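Section 3: Putting up your Tapley wire shelving unit

Before you begin, do clear yourself a good patch of floor and lay down an old blanket, as the posts have a way of rolling off just when you need them. The unit goes together without tools, though a second pair of hands is very welcome once you reach the top shelf.

1. Screw the two halves of each post together, then wind a levelling foot into the bottom of each one.

2. Pick a groove on the first post and snap a pair of plastic sleeves around it, thicker end downwards. Count the grooves up from the floor and use the same one on the other posts (it is very easy to be one out!).

3. Slide the lowest shelf down over all the posts and press each corner firmly until it sits tight on its sleeves.

4. Carry on in the same way with the other shelves, finishing with the top one.

5. Stand the unit where you want it and turn the feet until it no longer rocks.

Note: Heavy things such as tins and bottles belong on the bottom shelf, with lighter bits and bobs higher up. 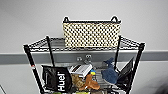 Fig. 14. Top shelf with a woven basket

Caution: Never let children climb the shelves, and always empty the unit before you move it, even if it is only going a little way along the wall.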